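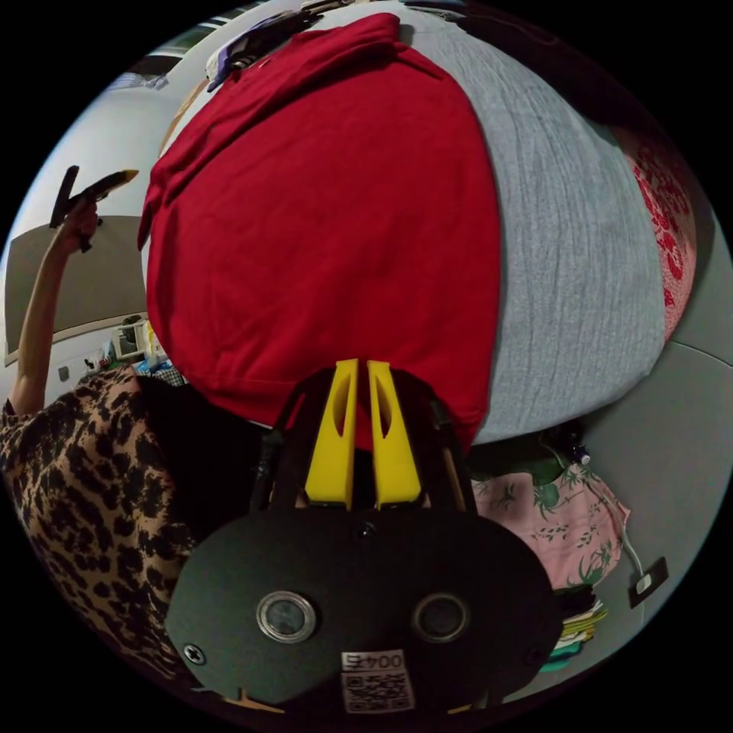
Red top on light grey fabric.

Listening for waders after dark
What a summer of night recording over Trandham can and can't say about the start of autumn passage

August 4, 2023

Autumn passage begins while most people are still thinking about breeding birds. Female Curlews start moving off the breeding grounds in June, Green Sandpipers turn up on inland pools in the same month, and by the first part of July there are Common Sandpipers passing over places where none has bred. Much of this happens at night. A daytime visit finds only the birds that came down and stayed, and on a reservoir with high water and stone banks that is a small and unreliable part of the total.

Trandham is that kind of reservoir. It has a concrete dam, a stone-faced east shore and a short stretch of mud at the inflow which is under water in most summers. Its wader list is thin. The purpose of the recording described in this article was to find out whether the list is thin for lack of birds or for lack of anywhere for them to land.

Three recorders were used. Two stood at Trandham, one on the dam and one at the inflow, and the third was at Erken, a smaller water in the next valley with an open view to the north. All were the Guvia model, which is a plain box with a single microphone on top, a clock and a card slot. Each was set to run from sunset to sunrise at a sampling rate of 48 kHz, saving uncompressed files in one-hour blocks.

Siting

The choice of position matters more than the choice of recorder. A microphone facing the sky picks up whatever is overhead, but it also picks up everything else, and low continuous noise does the most harm. Wind in leaves covers a wide band of frequencies and hides faint calls completely. The inflow unit was first placed beside a stand of willows and had to be moved after a week of files in which little could be read above the noise.

The dam unit had a different fault. Water going over the spillway gives a steady hiss, and although most of it can be filtered out, the thin calls of Common Sandpiper sit in the same part of the spectrum. When the level fell in the second half of June the spillway stopped running and the recordings improved at once. Any comparison of the dam before and after that point has to allow for it. The apparent rise in Common Sandpiper at the end of the month is partly a rise in birds and partly a fall in hiss, and the two can't be separated from these data.

Erken was the quietest of the sites. There is no road on the north side, and the recorder stood on a bare bank well away from trees.

Rain is a problem everywhere. Heavy drops on the windshield of the microphone make short, broad clicks that fill the screen. Hours with continuous rain were marked as lost and taken out of the effort total. Light rain was kept, though the fainter calls in those hours will have been missed.

From files to calls

Nobody wants to listen to every hour in full, and for a short summer night it is not necessary. The files were passed through Vik, a detector that looks for brief tonal sounds above a set loudness and cuts them out as separate clips. Its threshold can be changed. Set high, it returns only the clean, close calls and skips distant ones. Set low, it returns those and a very large number of squeaking gates, lambs and distant brakes.

A low setting was used throughout, and the whole of the run produced 3681 clips. Each was looked at as a spectrogram and then played. The great majority were of local birds: Coot, Moorhen, Mallard, Oystercatchers disputing on the dam and, at Erken, a pair of Little Grebes that trilled through most of every night. A resident bird calling from the water is not a migrant, and the first task in sorting is to take these out.

With Moorhen and Coot the line is hard to draw. Both fly at night, both give calls in flight that differ from the ones heard by day, and both were breeding at the sites. A flight call moving from one side of the water to the other might be a bird on passage, or it might be a local bird on a circuit. Both species were left out of the migration totals. This will have lost some true records, but the alternative was a figure with no clear meaning.

To test how well the detector was doing, seven nights were chosen by lot and read by eye from start to finish, hour by hour, without reference to the clips. Loud calls had been caught almost without fail. The misses were of two kinds. One was the faint call with no clear start, typical of a high or distant bird. The other was the call buried in another sound, most often a wader passing over while Oystercatchers were active below. The second kind is the more awkward, as it means that the noisiest sites will always appear to have fewer migrants.

Deciding on a name

Wader flight calls are among the easier night sounds. Whimbrel gives a rapid, even series on one pitch and is seldom confused with anything once the whole series is heard. Common Sandpiper gives a run of high, thin notes that fall slightly. Green Sandpiper is sharper, with an upward lift at the start. Curlew is familiar to most, although the short alarm notes can cause trouble when heard alone.

Small plovers are harder. Little Ringed Plover and Ringed Plover are easily told when the bird is close, the first being a single falling note and the second having two parts with a rise. At a distance the weaker part of the Ringed Plover's call drops out and what is left may look like the other species. The rule used here was that a single faint note went down as 'small plover' unless a second call in the same pass settled the matter.

The same rule was applied throughout. A clip with no firm identity was kept, given the narrowest name that the evidence would bear, and stored with the rest. Some of these may be named later by someone with a better ear or a better set of reference recordings. A wrong name is much more difficult to find and correct.

What the recordings show

The plain result is that waders do cross Trandham at night in summer, and that they include species very rarely seen there by day. Common Sandpiper was the most regular. Curlew came next, with most of the June records in the first part of the night. Whimbrel, Green Sandpiper and both small plovers were all recorded, with Whimbrel more often heard at Erken than on the reservoir.

Common Scoter was also logged. Overland movement by this species in summer is well known from other inland sites, and the calls – short piped notes from a group, passing quickly – are distinctive. None was seen on the water on the mornings after.

The most useful comparison is between the inflow and the dam. They are on the same reservoir and were running on the same nights, yet the inflow unit logged the greater number of wader calls even after the spillway had stopped. One reading is that birds follow the line of the stream. Another is that they call more when they see or hear something worth looking at, and the small area of mud was just starting to show. A third is that the ground around the inflow is lower and shielded from the wind. The present set of recorders can't choose between them.

Calls and birds

The main limit on all this work is that a call is not a bird. A single Common Sandpiper going round a reservoir in the dark may call many times, and a flock of Curlew may go over with only one voice raised. For this article calls of one species were treated as one event if they fell within three minutes of each other. The interval is a convention. A shorter one gives more events and a longer one fewer, so totals from different recorders and different observers should be compared only when the same interval has been used.

Nor does silence mean absence. Birds on a clear night with a following wind may pass too high to be picked up, and low cloud tends to bring them down and make them more vocal. The busiest nights in the log were mostly overcast ones. They may have been the nights of greatest movement, or simply the nights on which the movement could be heard.

For anyone sending in records of this kind, the details that ought to go with them are the hours recorded, the hours lost, the detector and its threshold, and the interval used to define an event. Clips should be kept in their original form, with a few seconds either side of the call, and the clock on the recorder checked at each change of card. The Erken unit was found to be running slow at the second change, and its times for the period before that have been corrected on the assumption that it lost time at an even rate.

The recorders remain in place. The inflow unit has been moved a short way up the bank to keep clear of the cattle, and the mud below it is now exposed.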